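My Trip to See the Two-Armed Robots
by Carmela Tejada

Have you ever tried to butter toast with your elbows? I have (long story, there was a bet), and I thought about it a lot when I went to the open day at Etarum last November. Etarum is a robot lab, and once a year they unlock the doors and let regular people like me come in and ask questions. I write about science for kids, so I ask a LOT of questions. I filled up a whole notebook and had to borrow paper.

I was expecting big shiny robots with faces. You probably would too! Movies have trained us all. But the robots I met had no faces, no legs, and no voices. They were just arms. Two arms, bolted down beside a table, with a pair of black fingers at the end of each one.

My guide was a man named Rimantas Vaher. He builds robot stations, and he talks very fast when he's excited, so if anything in here comes out jumbled, that's me trying to keep up with him.

The first thing I asked was, "Why does it need two arms?"

He told me to take the cap off my pen. So I did. Then he told me to put the cap back on, take it off again, but only using one hand. Try it right now if you've got a pen. It's possible, but it's annoying, right? You end up squashing the pen against your palm and poking at the cap with your thumb. Now think about everything else you do in a morning. You hold the bowl while you stir. You hold the bag while you zip. You hold the paper still while you cut along the line. One hand is the holder and the other hand is the doer, and they swap jobs all day long without asking you.

Robots have to learn all of that from zero.

So what do they practice on? I figured it would be metal parts or computer chips, something fancy. Nope! A lot of it looks like my cousin's play kitchen. There was a toy carrot, a red plastic knife, a white cutting board, a pink cup, and a wooden box with a little red drawer that pulls out.
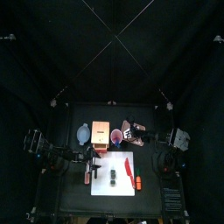

Rimantas said the everyday stuff is the hard stuff. A factory robot might pick up the same part in the same spot over and over, and it can do that beautifully with its eyes shut (well, it doesn't have eyes, but you know what I mean). Move that part over by the width of your hand, though, and the poor thing may grab a fistful of air. At your house nothing is ever in the same spot. Somebody leaves the cup by the sink, somebody else leaves it on the piano. A robot that wants to help at home has to look first, figure out where things are, and then reach.

Looking is a job for cameras. A camera turns what it sees into a huge grid of numbers, and each number says how bright or what color one tiny dot is. That's all the robot gets. Numbers! It doesn't know what a carrot is. It has never been hungry. Someone has to help it find out that this patch of orange numbers with green numbers on the end is a thing you can pick up.

And how do you teach it? This was my favorite part.

You know how you learned to tie your shoes? I bet a grown-up put the laces in your hands and moved your fingers through it, again and again, until your hands sort of got the idea. One way to teach a robot is a lot like that. A person steers the arms with a set of controllers, and the arms copy them. Reach, pinch, lift, put down. The computer saves all of it: what the cameras saw, where every joint was, when the fingers opened and when they closed. Each try like that is called a demonstration. Then the person puts everything back on the table, moves it a little bit, and goes again.

The woman... sorry, no, I'm mixing up my notes, it was Unai Cuesta who told me this next bit. Unai is one of the people who steers. He said that for one simple job, putting a thing into a drawer, the team had saved 400 demonstrations. Four hundred times of opening the same drawer! I asked if he dreams about drawers and he said yes, sometimes, and in the dreams they're always stuck.

When there are enough demonstrations, the computer goes hunting through them for patterns. When the picture looked like THIS, the person moved the arm like THAT. After lots and lots of practice on the saved tries, it can start guessing the moves by itself. People call this machine learning, and there's a special name for the copying kind: imitation learning. Imitation is just a long word for copycat. (In school copying gets you in trouble. For robots it's homework.)

I wanted to have a go, obviously. I'd been eyeing the controllers the whole time. After everybody's questions were done, Unai let three of us try at a practice station in the other room, and I can report that I am terrible at it. My job was to pick up a foam ball. First I pushed it. Then I pushed it some more. Then I got one finger on each side of it, closed them up, felt extremely proud, lifted, and the ball just stayed there on the table looking at me. I'd closed the fingers above it.

Here's why it's tricky. When you reach for something, your skin tells you when you've touched it. You feel if it's slippery. You feel if it's starting to fall and you squeeze harder before you've even had time to think. Steering the robot, I couldn't feel any of that. I only had my eyes, and from where I was standing I couldn't tell if the ball was under the fingers or behind them. A kid named Faustino Jaramillo went after me and got it on his second try. He was nine. He was very polite about it.

I asked him for his secret and he said he leaned way over and looked from the side first. Smart! That's the same reason a robot station often has more than one camera. One might look down from up high and another one might look across, and when a gripper gets in the way of one view, the other can still help out.
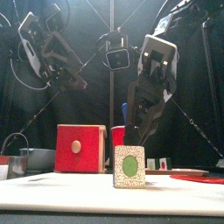

Let me tell you about grippers, because I think they're the cleverest part and they get ignored. A gripper is a robot's hand. Ours have five fingers, twenty-seven bones, and all those wrinkly bits that help us hang on. Many robot grippers have two fingers that slide together and apart. That's it. Pinch and un-pinch.

You'd think two fingers would be hopeless, but try going around your kitchen using only your thumb and pointer finger on each hand. I did this for a whole evening after I got home. I could open drawers if they had a knob. I could carry a cup by its rim. Eating popcorn was no problem at all. Things I could not do: peel an orange, open the peanut butter, put on socks. My sister wanted to know what was wrong with me.

Shapes matter a lot for a pincher. A block with flat sides is friendly, because both fingers get something nice and flat to press on. Round things like to roll off just when you get there. Thin flat things are the worst! Picture a playing card lying on a table. You'd slide it to the edge or get a fingernail under it. A robot doesn't have fingernails, so it may have to learn the slide-it-to-the-edge trick.

Knobs are interesting too. To open a drawer you have to pinch the knob and then pull straight back. If you pull a bit sideways the drawer jams, and if it's a light little box the whole box comes along for the ride. What would you do about that? You'd put your other hand on the box and hold it still. Holder and doer again!

Some questions I wrote down from the other visitors, and what we found out:

Do the robots get tired?
No, but their motors can get warm, and they need checking for loose screws. The people get tired.

Can it hurt you?
It could bump you pretty hard, so there's a big stop button, and while the arms are switched on people keep their hands off the table. Rimantas was strict about that one. A grown man got told to step back, and he did.

Does it know when it messes up?
This one got a long answer! Mostly no, unless someone has taught it what messing up looks like. If it drops a cup, it might keep going as if the cup was still in its fingers, and carefully put down nothing. Newer ones are getting better at looking again and having another try.

What's its name?
It had a number. Faustino thought this was sad and suggested Pinchy.

Will it clean my room?
Not soon. Your room is too hard. (You can tell your parents a robot expert said so.)

If you'd like to try being a robot trainer at home, there's a game Rimantas taught us, and you need a friend and a blindfold. One of you is the robot and wears the blindfold. The other one gives orders to get a plastic cup from one end of the table to the other. You can only say up, down, left, right, forward, back, open and close. No saying "just grab it!" because the robot doesn't know what that means. Start slow. Use a cup that won't break and clear away anything pointy first. Then switch places.

We played it in the hallway and it took my partner and me 12 orders just to touch the cup, and then I knocked it over. I'm going to keep practicing. I'm also going to write to Etarum before the next open day and ask if I can have another turn with the foam ball, and if they say yes I'll tell you how it goes.

Posted 18 January 2022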